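April, Tiltel annex, records desk

The arm takes over book and folder intake from the front desk this month. Up to now two of us did it by hand, 60 items a shift. Bench setup: book face down on the white top, barcode up, three-slot organizer on the green top to the right.

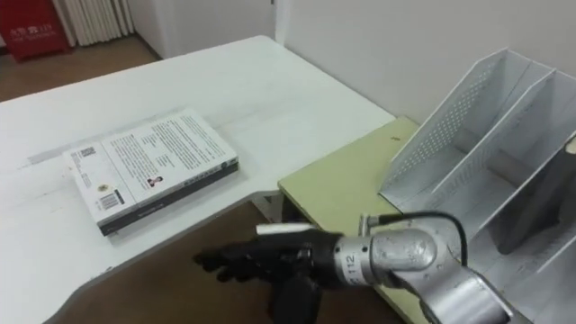 Entered by: Trevor Gauthier

Arm 112 works from the green side. Target is pick from the desk, file in the organizer, 12 items per batch. Després keeps the catalog checks and the damaged stock. Marnov moves off lifting and onto exceptions, which she asked for. Her wrist has been bad since the Clostbridge boxes came in.

Second layout is a folder lying on top of a book, with part of the cover still showing. People sort these without thinking, so we never wrote a rule. Need one now: folder first, then book. 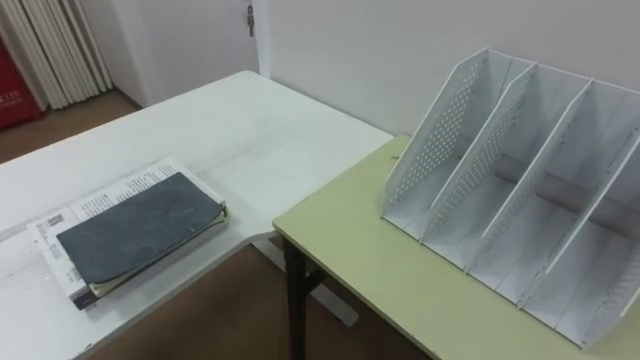
Open items

Backlog stands at 3,104. Shift sheet still lists two handlers, needs changing. Ask Després who signs off a batch when she is out.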